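Can a robot empty a parts bin yet, or do I keep doing it?
Posted May 10, 2020

My nights at the Nekthorpe shop consist of picking bar stock out of a bin and putting it in a different bin. A salesman from Velik swears a machine can take this over. Can it? I would like to be replaced before August.

harbfan46
No.

toolcrib_lou
Depends on the bin. If the parts come neatly stacked, sure, that's old hat. A jumble is harder. We tried one at Cenex and it got 29 out of 100 before lunch. I got the other 71, plus lunch.

slowfeed
Bin picking is mostly a problem of walls and neighbors. A bar alone on the floor is easy money. The ones to ask your salesman about are like the red-brown bar lying right up against the front wall, with another bar beside it and no great place to get a finger in. Make him demo that one, and bring a chair.
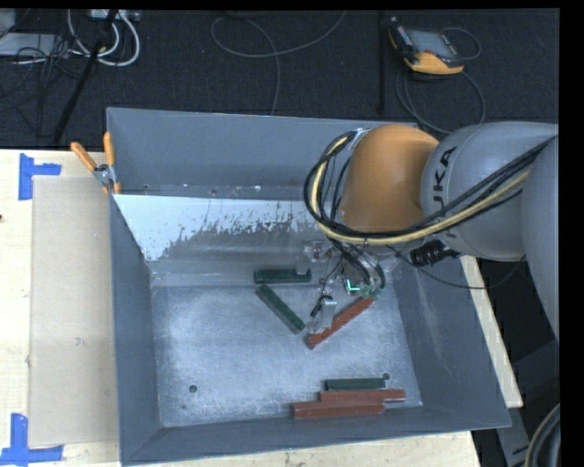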